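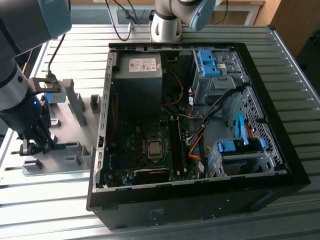 Section 4: Memory

The Clellevico sheet says to fit the memory "last, for convenience." I don't see whose convenience that is. Do it while the tower is on its side with the panel off and you can still get a hand in.

1. Shut down, pull the power cord, and hold the power button for a few seconds. The power supply stays in the case for this job. Don't open it, whatever you read on the Woscombe forum.

2. Lay the case down with the open side up. Touch bare metal on the case before you pick up any module.

3. Move the cables out of the way of the slots. The SATA cables have a habit of flopping across the board. Don't yank them, just bend them toward the drive cage.

CAUTION: If the CPU has no cooler on it, keep your fingers and tools off the metal lid, and don't power on until the cooler is back. A "quick test" without one isn't worth the risk.

4. To take out an old module, press the latch at the end of the slot until the module lifts. Some boards have a latch at each end and some at one end only. Look first.

5. Check the notch. The gap in the gold edge must line up with the bump in the slot. If it doesn't, turn the module around. If it still doesn't, you bought the wrong kind.

6. Hold the module upright over the slot and lower it straight down. Press evenly on both ends until the latches close.

NOTE: The sheet promises an "audible click." Maybe. Trust the latches, which should sit flush against the module.

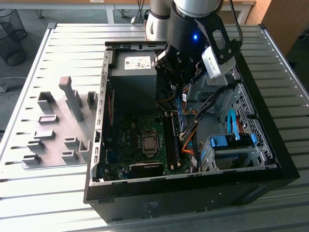 Rokeya Seneviratne wrote in to say that step 6 is too timid, and that on her Prandby board she had to push a good deal harder than felt right before the second latch moved. Fair enough. Push harder, but only after you have checked the notch a second time.

7. Refit the cooler if it was off, reconnect the power cord, and start up with the panel still off. If the setup screen shows less memory than you fitted, shut down, unplug, and go back to step 4. Part 593 (the Rankin spacer) is not needed for any of this.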